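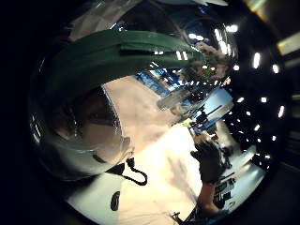 The first thing I learned at Saltalus is that you don't talk to the person holding the gripper. You wait until they put it down. I stood there with my notebook for a good few minutes before the lead trainer pulled off her gloves, waved me over and asked if I wanted coffee or wanted to try it myself. (Both, obviously!)

Saltalus teaches robots to handle cloth. Sheets, covers, pillowcases – the floppy stuff that has beaten machines for as long as anyone has tried to get machines to do it. The way they teach is simple enough to explain to my mother. A person carries a gripper like the one the robot will have, with a camera on it, and does the job by hand. The computer gets the video and the movements, and later the robot tries to do the same.

"People expect code," the trainer told me. "They come in and want to see the screen with the code on it. And I'm like, well, I've been picking up the corner of a sheet since breakfast, that's the code."

She came over from the group in Hirlow, where everything was done by remote control. You sat at a desk with two handles and moved an arm across the room. "I liked it, it felt like a video game," she said. "But you can't feel the cloth. You pull and pull and you don't know it's caught until the arm starts to shake. With this in my hand I know right away." She still thinks remote control has its place, mostly for jobs where the robot's own reach matters, and they keep one station set up for it.
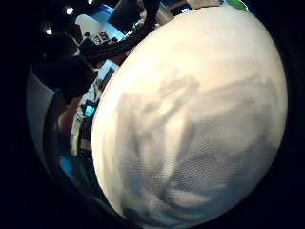
My own try went badly, and I'll tell you why. I was doing it like a person. I kept leaning in to look at the cloth with my own eyes and forgetting that the robot would only ever get what the camera gets. Up close, that can be very little. She brought up a view where one big white surface takes up most of the picture, with a gray shadow across it, and what's left over is a bit of the room, somebody with a small device lit up blue at chest height, and a few ceiling lights. "So where's the corner?" she asked me. I had no idea. "Right, and neither does the robot. Back up, let it see, then go in."

She had me slow down too, though less than I'd guessed. If you crawl, the robot learns to crawl. Her rule is to move the way you'd move if a friend was watching and you wanted them to follow. A new trainer does 100 practice runs before anything they record gets kept, and she says most people stop fighting the tool somewhere past the middle of that. For one new task the team wants roughly 200 good ones.

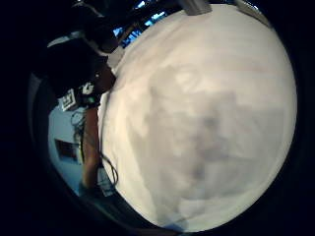 What happens to the runs where you drop the cloth or grab the wrong bit?

"We keep the ones where you fix it. If I miss the edge and go back for it, that's gold, the robot is going to miss edges all day long. If I miss and just give up and start over, that one goes in the trash."

By October they want to try the same training on a second arm, a lighter one from Skornico, and see how much carries over. She's hopeful but she wouldn't promise me anything. I asked what she does when she gets home and there's laundry on the bed. She laughed and said she can't fold a sheet anymore without tilting her wrist for the camera.

I did get one keeper in the end, by the way. She played it back for me twice.

Search this site Type and press enter

Contact us | © 2021 | Back to top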